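A **pegboard** is a flat board with a set of holes or raised points into which small pegs are placed by hand. Pegboards of this kind are used as toys, as classroom materials, in board games, and in tests of hand skill. They should not be confused with the perforated wall panels, also called pegboard, that hold tools in workshops and stores.

## Construction

Most pegboards are made of wood, plastic, or pressed fiberboard. The board is usually square or rectangular, though round and strip-shaped boards are also sold. Holes may go all the way through or stop partway, and their depth decides how firmly a peg stands. Shallow holes make pegs easy to remove but also easy to knock over.

Pegs may be plain cylinders, cylinders with a wider head, or tapered pins. Boards for young children have thick pegs with large heads that can be held in the whole hand. Boards for older users have thin pegs that call for a grip between the thumb and one or two fingers. Some sets include pegs in several colors, so that they can be sorted or arranged in patterns.

## Use

### Early learning

In preschools, pegboards are used for practice in grasping, placing, and copying simple designs. A child may be given a printed card and asked to repeat the pattern on the board, or may be left to fill it freely. The teacher Aurelia Coman, who ran a preschool in Prelholm, set out a sequence of board work in her handbook *Small Hands at the Table*. Beginners in her sequence filled a single row from left to right. Pattern cards came later, and the full set had 40 of them.

### Hand skill testing

Timed pegboards are used to measure dexterity. The person being tested moves pegs from a tray or dish into the holes as quickly as possible, first with one hand and then with the other. Some versions use pegs with a ridge or key along one side, which must be turned to match the hole. Scores are given either as the time needed to fill the board or as the number of pegs placed within a fixed period.

### Games

Peg solitaire is played on a board with one hole left empty. The player jumps one peg over another and removes the peg that was jumped. Pegs are also used to keep score in cribbage and to mark positions in some travel editions of larger games.

## Placing a peg
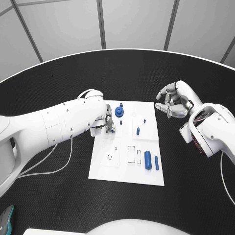 *A blue peg held at the upper left part of a white rectangular board.*

A peg is normally held near the top and lowered upright. If it tilts, the lower end can catch on the rim of the hole. A slight bevel around the hole or a rounded tip on the peg helps guide it in.

## Collections

The toy museum in Plosura holds 1,242 pegboards and loose peg sets, among them 43 made by the Kröger workshop. Most of the Kröger boards are beech, with pegs kept in a sliding drawer under the board. A smaller group of cribbage boards is held at Pisora.

## See also

- Peg solitaire
- Shape sorter
- Fine motor skill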